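Buscar en incidencias Buscar Búsqueda avanzada

Lectura: 2 min

Los colores de material se pierden al abrir archivos de Litach 4 en el visor Rosard

Estado: resuelta con solución provisional
Componente: Rosard, importador
Abierta por: Dagmar Lukáč
Fecha: 26 de septiembre

Descripción

Al exportar una biblioteca de materiales desde Litach y abrirla en Rosard, todas las piezas con más de un material asignado por caras aparecen en gris neutro. Las piezas de un solo material se ven bien. El registro no marca error, solo un aviso:

WARN import: slot 1 sin correspondencia, se aplica material por defecto

La biblioteca tiene 213 materiales. Ocurre igual en el equipo de sobremesa y en el portátil.

Comprobaciones

1. Reinstalar el visor. Sin cambios.
2. Vaciar la caché de texturas – ocupaba 900 MB – y reabrir el proyecto. Sin cambios.
3. Exportar con nombres de material sin tildes ni eñes. El aviso desaparece en un archivo y sigue en los demás. Descartado como causa.
4. Abrir el mismo archivo en el visor anterior (compilación 195). Colores correctos.
5. Comparar las cabeceras de ambos archivos. Litach escribe ahora los índices de ranura desde cero; el importador de Rosard los sigue leyendo desde uno. Con un único material el desfase no se nota, porque el importador toma el primero disponible.

Solución provisional

En Litach, Exportar > Compatibilidad, activar «Índices heredados» y volver a generar el archivo. Los proyectos ya exportados no se corrigen solos. Para lotes grandes se puede usar el script reindexar de la carpeta de utilidades, que admite hasta 300 archivos por pasada. Conviene cerrar el visor antes de lanzarlo; si está abierto, bloquea el índice y el script termina sin escribir nada.

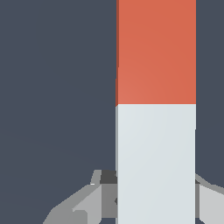
Bloque con dos materiales: rojo anaranjado en la parte superior, blanco grisáceo en la inferior.

Comentarios

D. Lukáč: Confirmado con la biblioteca Lemaire completa. Queda un caso: los materiales con transparencia importan el color pero no el valor alfa. No sé si es el mismo fallo.

Soporte: Es otro. Se registra aparte, en el componente de sombreado. El cambio de índices se corregirá en el importador, previsto para la versión de noviembre. Hasta entonces, mantener activada la opción de compatibilidad.

D. Lukáč: De acuerdo. La plantilla Given también la trae desactivada de fábrica – habría que cambiarla.

Soporte: Anotado.

Contacto | © Soporte Rosard. Todos los derechos reservados | Volver arriba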